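Simulated kitchen task guidelines

Simulated kitchen task guidelines are the working rules by which teams prepare, run and score household robot tasks inside a computer-rendered kitchen. They cover how a room is laid out, which objects may be used, and when a task counts as finished. The best-known set is the Clolisa rules, first drawn up for the Trastix simulator and later adopted by the Pullotska benchmark, which holds 2576 layouts.

Layout and objects

A layout is fixed by a seed number, which must be published with any result. Fixed fittings such as sinks and taps keep their place through a run, while loose items may start anywhere they can rest without falling. Food and crockery may begin in a sink as well as on a worktop — a sausage beside a plate on the basin floor is a valid start. Objects not named in the task are called distractors. The rules allow up to seven of them. 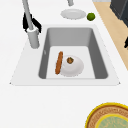 Scoring

A task is scored on the final state of the room. An item counts as placed when it rests on its target and the gripper has let go. Items that pass through a solid surface make the run void, and it must be repeated with the same seed. Runs may not be dropped from a report for any other reason.

Reporting

Reports give the simulator version, the seeds, the time limit and the number of failed runs. The Dagdag supplement, added in May, also asks for a written list of failures by type. It contains 26 failure codes, of which "dropped" and "wrong object" are the most used.

Criticism

Some users find the void rule too strict for narrow basins, where contact errors are common.

Comments

Seed 1258 still loads without a tap for me. Is that a known fault?

Same on the older version. Updating fixed it.

The part on distractors could do with more detail — do two plates count as one or two?

Contact us | Copyright the contributors | Back to top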